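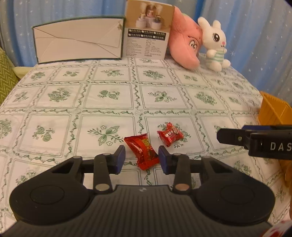 Red wrapped candies on the green print tablecloth, star curtain behind.

Candy and Toy Table: Questions and Answers

These are the questions people send us most about booking the candy and toy table from Prukirby. If yours isn't covered, write to Bernice Adjei at the front desk and she will pass it on.

What comes with the table?
The table itself, one printed tablecloth, a curtain backdrop, and a bin for snacks. Candy and toys are billed separately. You can also bring your own.

Can I pick the tablecloth?
Yes. We have plain white, the green garden print (fruit, flowers and leafy sprigs inside a grid of vines), and a yellow check. The garden print is the one most people ask for. All of our cloths are supplied by Cotex and are washed between bookings.

Does the candy stain the cloth?
Wrapped candy doesn't. Chocolate that has been opened and put back down does. Ekua Baidoo does our laundry and asks that you leave stains alone and tell us where they are. Scrubbing with dish soap has faded the green on two cloths so far.

Is all of the candy wrapped?
Yes. Everything we supply comes in its own wrapper. We stopped offering loose candy in April.

How much candy should I order?
For a children's party, 3 pieces per child is enough if there is also cake. Our smallest order is 44 pieces and our largest is 1,000. For anything over that, order direct from Agbeko and we will set it out for you at no extra charge.

Do you list ingredients?
We keep the outer bags and can send you a photo of the label. We don't promise that any candy is free of nuts. Please check the labels yourself if a guest has an allergy.
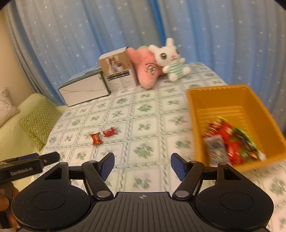 Boxes and plush toys along the back, snack bin on the right.

Why do the toys go at the back?
Small kids reach for whatever is closest. With the toys in a row by the curtain and the candy up front, the table stays in order longer. Tall cartons should go behind or beside the soft toys. A plush rabbit will lean on a carton, but a light carton won't stay up if it leans on a rabbit.

Are the toys for keeps?
Only if you order them as gifts. Display toys go back in the tote at the end. Mark gift toys with the stickers in the envelope.

Can I move the snack bin?
Yes. Either end is fine. Keep it off the floor.

Can I change the curtain?
The blue one with white stars is standard. Jolden makes a plain cream one in the same length, and Yhon Quintero can swap it if you ask 2 days ahead. Please don't pin or tape anything to either curtain.

When can I get in to set up?
Doors open at 9 a.m. Setup takes less than an hour with two people. Obed Nyarko has the key to the storage closet.

What do I do with leftovers?
Take them home or leave them in the bin. Empty wrappers go in the trash, and cardboard boxes should be flattened and left by the back door.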